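Why does the footbridge over the canal have a gap at one end?

Posted in Bridges and Structures by towpath_regular

I walk over the Rendthorpe footbridge most mornings. It's the steel one with the plank deck that replaced the old timber bridge. At the north end the deck stops short of the concrete and there is a gap with a metal plate lying across it. At the south end there is no gap at all, the steel seems to be fixed straight down to the concrete.

The plate has started to clank when bikes go over it. On Sunday I got down on my knees and looked under it. The gap was clearly wider than it was when I looked in April, and that was a cold morning. Now I'm wondering if the north bank is moving toward the water, or if the bridge is sliding. I wrote to the town and got a reference number, 3476, and nothing since.

Is a gap at only one end normal? And is there a simple way to measure it that the town would take seriously? I have ordinary hand tools and a tape measure, nothing special.

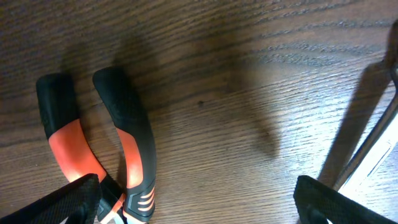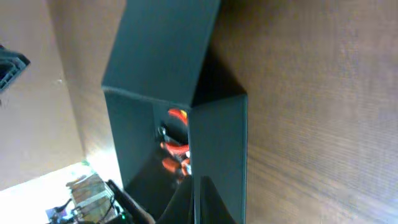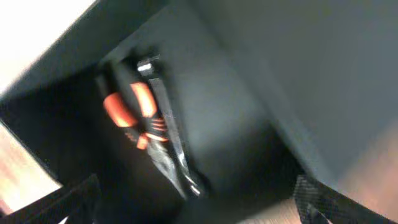
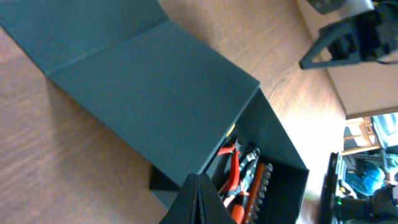

I should add that the bridge is nearly 900 inches long between the two concrete ends, going by my tape, which I had to move along several times. I would like to know before winter, when the path gets icy and a loose plate would be a bigger worry.

Puvik
Member, 12 helpful replies

A gap at one end only is normal. Steel gets longer when it warms up and shorter when it cools, so a bridge like yours is usually held in place at one end and allowed to move at the other. Your south end is the fixed one and the north end is the free one. The plate covers the gap so wheels and shoes don't catch in it. It is normally fastened along one edge only, and the other edge slides.

For the length you give, the change between a hard winter night and a hot afternoon should be well under an inch. You would expect the gap to be widest in the cold and narrowest in the heat. That is the part of your post I would pay attention to. You say it was wider on Sunday than on a cold morning in April. If Sunday was warmer, that is the wrong way around for plain temperature movement. It doesn't prove anything, as you were judging by eye, but it is worth measuring.

What I would do:

Pick a spot at each side of the deck where you can reach the end of the steel and the face of the concrete from the path. Make your readings from those same spots each time. If you can't reach without leaning over the rail, leave it out.

Measure with a steel rule. A tape with a loose hook on the end is not good enough for this.

Write down the air temperature and the time. Early morning is best, before the sun has been on the deck. The steel can be a good deal warmer than the air by the middle of the day.

Do it once a week for a couple of months. Then put the gap and the temperature side by side. If the gap goes down as the temperature goes up, the bridge is doing what it should. If it keeps growing whatever the weather, send the numbers to the town and quote your reference.

Measure both sides of the deck. If one side opens more than the other, the end of the bridge or the concrete may be turning a little, and an engineer would want to know that.

Don't unscrew the plate or pry it up. It is the town's bridge and somebody could trip.

hultent_mike_delta
New member

the clanking is just a loose bolt. the one by the Hultent works did it for years and they came and put 2 new bolts in and it stopped. I wouldn't bother measuring anything

Wasilewska
Member

I agree with most of what Puvik wrote. The noise and the gap may be separate matters. A sliding plate often rattles once the strip under it wears out or grit gets in, and that says nothing about whether the bank is moving. The poster above could be right about the bolts too, but I wouldn't let that settle the question about the gap.

Have a look at the concrete at the north end as well. Look for fresh cracks, a lean toward the canal, or the path sinking just behind it. If the bank were moving toward the water, the gap would be more likely to close than open, as the concrete would be coming toward the end of the steel. A gap that opens means the steel and the concrete are getting farther apart. That could be the concrete tipping backward, the soil behind it settling, or something having let go at the south end. So check the fixed end too. Rust streaks around the anchor bolts, or a clean bright line where the steel has shifted on its base, are what I'd look for, and I would report either one the same day.

When you write to the town again, report the loose plate as a trip hazard in a message of its own. Where I live those go to a different desk from structural questions and are handled faster. Put the gap readings in a second message under your old number.

Also, if there's a small metal tag or painted number on the bridge, include it. Towns often list their bridges by number, and the name people use for a bridge may not be in their records.

towpath_regular

Thank you. I had the direction wrong for the bank, so that helps. There is a painted number on the south end under the rail, I'll copy it down tomorrow. I'll start the weekly readings and report the plate separately tonight.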